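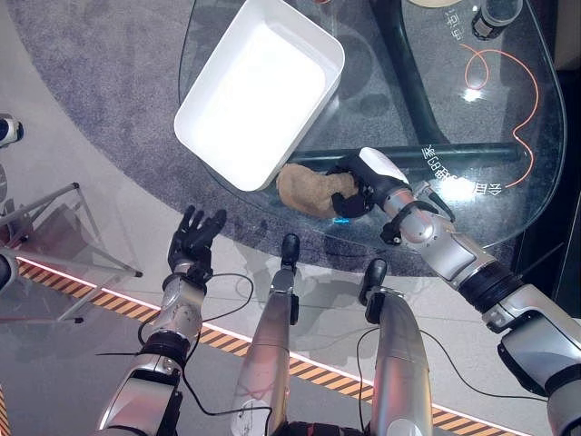
Tampo de vidro, tabuleiro branco vazio e uma mão robótica preta a segurar um objeto de peluche castanho-claro.

O rádio que só serve se alguém estiver a ouvir

Wilma Hermans vendeu o veleiro em julho e comprou um barco a motor de dois hélices, o Kiss, que já trazia a bordo tudo o que um catálogo pode impingir a um reformado com medo do mar. Plotter, radar, dois VHF, AIS, alarme de homem ao mar. O marido, Joris, passou o primeiro mês a ler manuais à mesa da cozinha. Ela continuou a enrolar cabos.

Fui visitá-los ao porto de Rallanberg porque me tinham dito que aquele era o pontão mais seguro da costa. A frase é da própria marina e vem impressa no folheto. Perguntei em que se baseava e Jasper Bosman, que gere os lugares de amarração, respondeu-me que todos os barcos residentes acima dos 10 metros transmitem AIS. Transmitem, sim. Quis saber quantos donos têm o alarme de aproximação ligado quando saem. Disse-me que isso era com cada um.

É aqui que começo a desconfiar. Um transponder diz aos outros onde estamos. Se o outro está a fazer café, ou se silenciou o alarme à saída da barra porque apitava com cada traineira, ficamos os dois muito bem identificados até ao momento do choque. Liesbeth Timmermans, que dá aulas de patrão de costa em Tarkomcombe há mais anos do que gosta de confessar, põe os alunos a navegar uma manhã inteira com os ecrãs tapados por um pano. Alguns protestam. Um deles pediu o dinheiro de volta.

«Pergunto-lhes a marcação do farol e olham para o pano», contou-me ela.

Não sou contra a eletrónica. Fiz a travessia para norte duas vezes com nevoeiro cerrado e da segunda tinha radar, e dormi melhor. O que me custa engolir é o preço a que nos vendem a tranquilidade. O pacote de assistência Gruremo, que meia marina assinou, custa 2000 euros por ano e promete «acompanhamento permanente da viagem». Li o contrato até ao fim, coisa que recomendo. O acompanhamento consiste em receber a posição do barco a cada 6 horas. A sete nós, são quarenta e duas milhas entre um ponto e o seguinte. Cabe lá dentro muita avaria.

Sunee Rattanakul assinou e está satisfeita. Navega sozinha, tem a filha em terra, e a filha gosta de ver o pontinho avançar no mapa. Parece-me um motivo respeitável, desde que se lhe chame pelo nome: é um serviço para quem fica em casa. O socorro continua a depender do canal 16, da bateria que o alimenta e de haver um navio por perto com alguém de ouvido atento na ponte.

Pedi a Joris que me mostrasse onde estava a antena de reserva do Kiss. Abriu três paióis. Estava no quarto, debaixo das defensas, ainda no plástico e sem a ficha que a ligaria ao rádio. Wilma não disse nada e foi buscar o ferro de soldar.

Saímos os três depois do almoço, com vento fraco e mar chão. À passagem da boia de fora, Joris fez um teste de rádio e esperou. Repetiu. À terceira respondeu-nos um pescador, de boca cheia, a dizer que nos ouvia bem. Da marina, que tem escuta anunciada até às oito da noite, não veio resposta nenhuma.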